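Pinik Stain Bar 100
Item 2493
Sold by Skondden

A plain, hard bar of laundry soap for collars, cuffs and whatever you had for lunch. No scent, unless you count soap. One bar weighs 100 grams and outlasts most shirts.

Wet the stain, rub the bar on it, wait ten minutes, wash as usual. Waiting is the part people skip, and then they write to us.

Works on grass, gravy, lipstick and ballpoint. Does not work on turmeric – we have tried, and the turmeric won. Keep it off silk and wool.
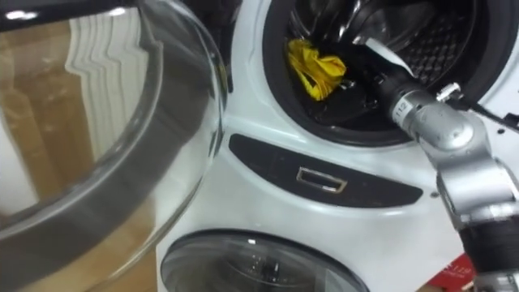
The bar works before a machine wash or a hand wash, and it needs no special setting. Rub it in at the sink and leave the lather on. Then the item goes in with the rest of the load, or by itself if you're impatient. Powder or liquid as normal.

Also in this range:
Pinik Stain Bar 500 (for households with goalkeepers)
Skident soap dish, drains at one end

Ships in a paper wrapper. The wrapper is not reusable, whatever your aunt says.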